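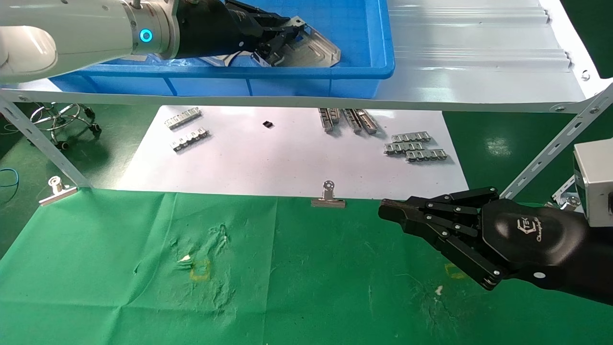
My job used to be the whole bench, and now it's the part of the bench the robot hands back to me, according to Fereshteh Rahimi. She said it in the first round of interviews at Vasham, and we will come back to it several times in this unit.

# Unit 3: Sorting and kitting work after automation

Handout revised 8/1/23. Read before the seminar and bring your notes on the Baptista reading.

## The case

Vasham makes door and drawer hardware. Its kitting room takes small stamped and folded metal parts out of bins, lays them out on a work table, checks them and packs them into sets for the assembly line. Before the change, one person did all of this at each table. In May the company started running two-armed robots with fingered hands at the tables, and moved the kitters into a mix of setup, checking and recovery work.

The parts are an awkward mix for a machine. Brackets with rows of tabs catch on each other. Long channel pieces lie flat and give the fingers little to get under. A silver part in a bin can have slots and edges facing any direction, and there may be plastic bags in the bin as well. Kitters deal with all of this by feel and mostly can't tell you how. Keep that in mind when you read the task lists below.

## What the work was made of

Esmaeil Parsa and Parisa Esfahani wrote the first task breakdown for the room. They split the old job into:

- reaching into the bin and freeing a part
- judging whether the part is bent or has a burr
- laying parts out on the paper by type
- packing the set and signing the slip
- noticing when a bin has the wrong parts in it

The last item was missing from the first draft. It was never in the written job description, and the kitters did it without being asked. Parsa added it after a shift when a bin of the wrong brackets went all the way through to assembly.

## What moved and what stayed

| Task | Before | After |
|---|---|---|
| Picking from the bin | Kitter | Robot, kitter on jams |
| Layout by type | Kitter | Robot |
| Checking for bends and burrs | Kitter | Kitter |
| Clipping down paper and cloth | Kitter | Kitter |
| Wrong-bin check | Kitter, unofficial | Kitter, on the checklist |
| Packing and slip | Kitter | Kitter |
| Restarting after a stop | – | Kitter |

The restart row is new work. At Vasham it was first given to the maintenance crew, but the wait was too long and it went to the kitters after 3 weeks. Their pay grade was not reviewed at the same time. That is still open.

## Figures from the trial

Sets packed by the trial tables in the first week: 1,037. Sets packed over the full trial: 3,109. Stops needing a person, full trial: 800.

Be careful with these. A stop can mean a ten-second nudge of a part or a long reset, and the log does not separate them. The figures also say nothing about how many tables one kitter was watching, and that number changed during the trial.

## Three points for discussion

**Pace.** Under the old setup a kitter could work fast for an hour and ease off later. With the robot, the rhythm comes from the machine and from its stops. Rahimi described the day as long stretches of standing near something and then being needed right away.

**Skill.** New hires now learn checking without having done much picking. Sibusiso Mabaso, who trained kitters by hand for years, thinks they miss burrs that he would find with his thumb. Esfahani disagrees – she thinks they find them later, but do find them. There is no data on this from the trial, so treat both as opinions.

**Say.** Kitters were asked about table height and lighting. They were not asked which tasks should move. Compare Bruda, where the packers chose the first task to automate and picked the one that hurt their wrists. Bruda's rollout was slower, and it was a smaller plant, so the comparison only goes so far.

## Terms

*Kitting*: gathering the parts for one assembly into one set.

*Recovery work*: what a person does to get an automated task going again after it stops.

*Residual task*: a task left with people because it was not automated. It may be easy or hard. Don't use the word to mean minor.

## For the seminar

1. Pick a job you have done and write its task list, including at least one thing that was never written down.
2. Mark who should do each task if a machine like the one at Vasham were brought in.
3. Read the Vandero agreement, section on job grades, and note how it treats recovery work.

Kamran Rashti is leading the second group. Send him your task list the evening before, as plain text.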